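Suture management: notes for the afternoon talk, Besdale skills day, 13/02/2024

(Slides are bare on purpose. Talk from these. Don't read them out, you did that in March and people noticed.)

Opening. Wait for the coffee people to sit down. Say the title again for anyone who thought this was the billing session. It's still not too late for them to leave.

Start with the claim: most of what goes wrong with stitching inside a small wet space is housekeeping. Thread has to live somewhere while you work. Where are you putting it?

Slide 2, leave both up for a bit and drink some water. 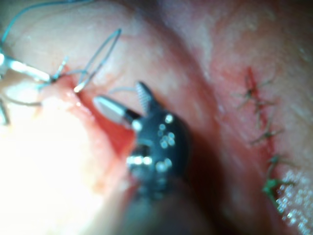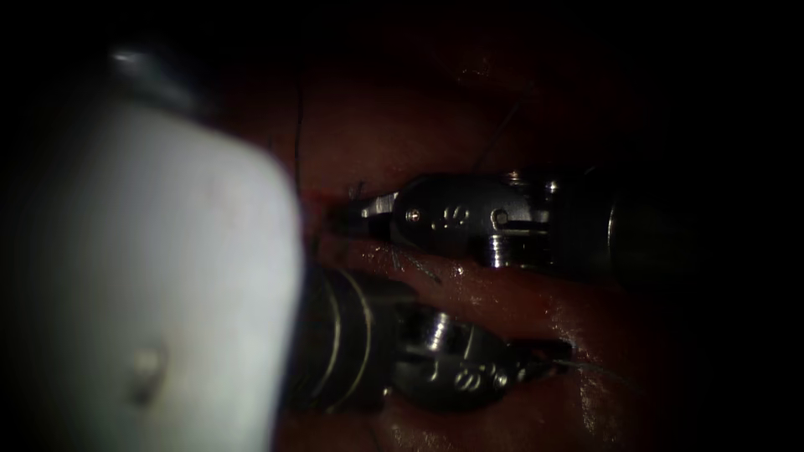
Everyone in this room can tie a knot. You could all tie a knot before lunch, on the foam pads, with the nice bright lamp and your elbows out. Then we take away the lamp and the elbows and suddenly it's a shoelace in a bowl of soup.

Loops. A loop has a near side and a far side, and you need to know which one you're about to grab. Pause before closing the jaws. The pause costs you a second. Grabbing the wrong side costs you the loop, and then you get to make it again with everyone watching.

Tail length. Ask the room how short they cut theirs. Somebody will say "short enough," with great confidence. Too long and you're herding it for the whole knot. Too short and it slips back through, and you say a word that the Karaca people have asked us to keep off the recordings.

Grip. Hold tissue like you'd like it back. Serrated jaws are for holding, and they hold whatever you give them, including the thing you didn't mean. With the thread, pick your spot and stay there. Every re-grab scuffs it a little, and a scuffed thread breaks at the moment you were starting to feel good about yourself.

Tension. Tell the Prernard story, short version. (Trainee, practice model, pulled the first throw as if starting a lawn mower. Four stitches, all of them through to the other side by the end. Model retired with honors.) Lay the first throw down flat, snug the edges until they meet, stop. Edges that turn pale are asking you to ease off.

Click. Slide 3 is the Jivton practice sheet. It has 100 throws on it, in four blocks. Almost 70 of those are the same boring throw. Yes, on purpose. Someone will ask if they can skip ahead. They can't.

If time's short, drop the bit on needle parking. If time's long, do the bit on needle parking slowly.

Questions. Repeat each one into the mic. If it's about which thread is best, say "the one you've practiced with" and point at the next hand.

Sheets are on the table by the door. Take one, leave the pens.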